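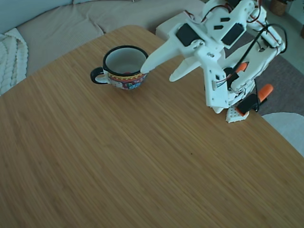 Drilldale Home Robotics Circle
Minutes of the November meeting, held Sunday at 4 in the back room of the library

Present: Dorothy Crabtree (chair), Ryan Lambert, Ashley Garside, Evie Sugden (minutes), and a good crowd of members, including several new faces who we hope will come again. Apologies from Darren Bainbridge, who sent his notes on cables by email.

1. Welcome and last minutes

Dorothy welcomed everyone and thanked those who had driven over from Naltholm in the rain. The October minutes were accepted with one correction: the spare servo horns are with Ryan, and have been since the summer, and Ashley can stop looking for them.

2. House rules for tabletop arms, second draft

Most of the afternoon went on this, and it was a lovely discussion even where we didn't agree. Ryan read the draft aloud section by section so that people could stop him, which they did.

Securing the base. The draft said every arm must be screwed or clamped down before it is powered. Several members run their arms on the dining table or coffee table and are not willing to put holes in it, and one or two have had clamps leave dents. After a long back and forth (and a detour into felt pads, which Evie was asked to leave out but has mentioned anyway) the wording agreed was: "The base must be fixed so that the arm cannot tip or walk at full reach with its heaviest permitted load. Test this by hand with the power off."

What the arm may pick up. Agreed that for household practice the object should be empty, at room temperature and something you would not cry over. Mugs are fine and make a very good exercise, as a rim and a handle ask quite different things of a gripper. Nothing with liquid in it, no thin glass, and no knives or scissors whatever the gripper is rated for. Ashley would like a line about approaching a rim slowly and stopping at first touch before closing the fingers, and this was adopted as written.

Speed. Ryan proposed that a new routine be run at quarter speed until it has gone through 4 times in a row with no one reaching for the switch. A member asked whether the count starts over after a change to the code. It does. It also starts over after the arm has been moved to another table, which got some groans, but Dorothy held firm.

Cables. Darren's email was read out. He asks that wires crossing a joint have enough slack for the full range of travel and no more, and that the main cable leave the arm on the side away from the work. He also asks us all to look at the connectors before each session, as he has been asking for years. Adopted with thanks - and Dorothy will write and tell him so.

Printed parts. Ashley has kept a log on her own arm and reported that the first finger joint cracked after 3,236 cycles, along a layer line next to the bolt. Her suggestion is to inspect printed fingers and brackets every 700 cycles and replace them at 3,000 even if they look perfect. Some felt this was strict for people who only run an arm on weekends. It will go in as good practice for now, and we'll look at it again when more members have kept logs.

People and pets. The power switch must be within reach of the person in charge, and that person stays in the room. Children may help and are very welcome to, with an adult at the switch. Cats were discussed at some length. The rule is that the cat goes out first.

3. Irel kits

Evie has heard back from Irel about the group order. They will hold the price until the new year, but need to know which gripper people want. Please tell Evie and not Ryan.

4. Any other business

A request for an evening on calibration was warmly received, and Ashley offered to lead it. Whoever took home the small hex keys, please bring them back.

Actions
Ryan to circulate the third draft of the house rules
Ashley to share a blank cycle log
Dorothy to write to Darren
Evie to collect gripper choices for Irel

The meeting closed a little after 6, with thanks to Dorothy for the ginger cake.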